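Folding surface: bed, table or floor?
Laundry & Linens > Folding and Storage

pintuck_204
I fold for a family and a half and my back is done with the bed. Thinking about a low platform with a sheet pulled over it, in the big room where I have space. Does anyone fold on something like that, or am I better off with a regular table? Mostly T-shirts.

mossyhem
Table, waist height. I had a low one from Achterberg for 2 years and got rid of it. Fine for sheets, bad for a pile of shirts. You end up bent over the whole time.

drydock18
I disagree. Low is fine if you kneel or sit on a stool. What matters is the cover. Bare tops are slick and the sleeves slide when you turn them in. A sheet grips a T-shirt well enough that you can smooth it with one hand. Pull the sheet tight, then lay the shirt flat and get the collar down before you start on the sides.

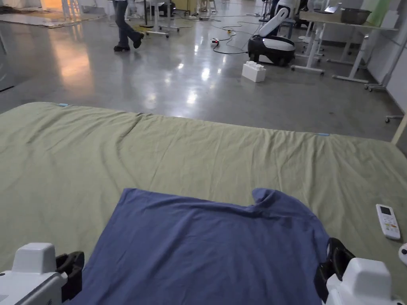

Blue tee on the green sheet, collar not flat yet.

mossyhem
There are creases in that sheet too. I'd iron it or you're folding wrinkles into the shirt.

drydock18
They're shallow. They don't transfer to a cotton shirt unless you lean on it. I've never ironed a cover sheet and I'm not starting.

pintuck_204
The color helps, I can see that. My sheet is white and half the shirts are white. Is tape enough to hold the edge?

drydock18
Painter's tape is enough for me. If it creeps, tuck the sheet under on the long sides and tape the corners.

quarterbolt
Clear the remote off first. I folded ours into a sweatshirt and it was in a drawer until March.

mossyhem
Still say table. Rovbridge has a folding-leg one at a decent height, and you can put your sheet on that if you like the grip.

pintuck_204
Might try the sheet on my kitchen table before I build anything. Has anyone used flannel in place of a flat sheet?

drydock18
Flannel grips too much for me. Shirts drag when you flip them. Good for slippery stuff like gym shorts.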